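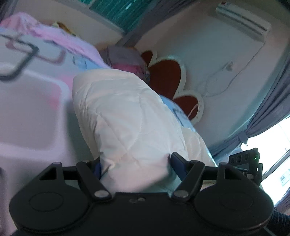
Weißes Steppkissen im Gästehaus Niseck

Liebe Freundinnen und Freunde unseres Hauses, der Oktober ist da, und mit ihm (wir freuen uns schon so lange darauf!) die ruhigen Wanderwochen. Wer mag, läuft mit uns die 12 Kilometer zum Pelupessy-Weiher und zurück, ganz gemütlich und mit viel Zeit für Kaffee.

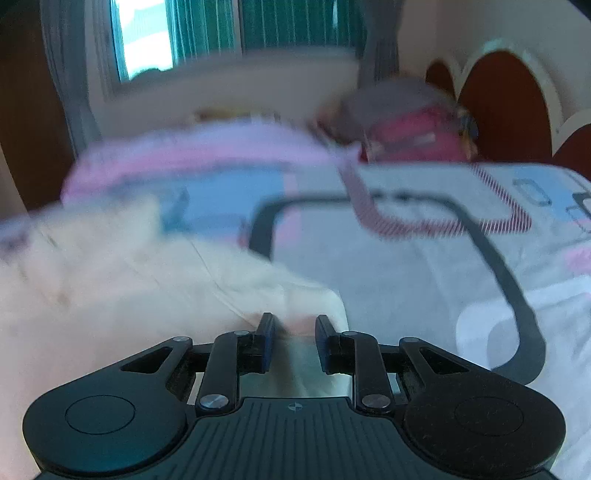
Noch einmal Gästehaus Niseck

Los geht es jeweils um 11 Uhr am Tor, feste Schuhe bitte nicht vergessen. Anmeldung unter Durchwahl 354.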